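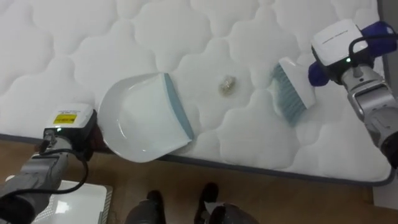
November, way past bedtime. Slept terribly again, so I gave up and did the bills (fun!). The heating one from Worner is up $47 on last month and I swear I've barely touched the thermostat. Then I got sucked into apartment listings in Climstead, as if I could swing another 200 a month. Tea went cold twice. Tomorrow I really have to call the dentist and get my boots back from the repair place on Lennox before they close at five.

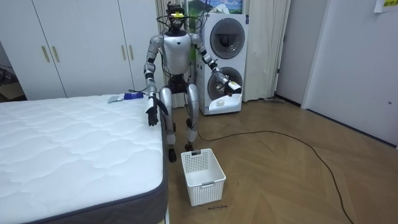
Mattress on one side, washer-dryer on the other.

Okay, lights out, trying again.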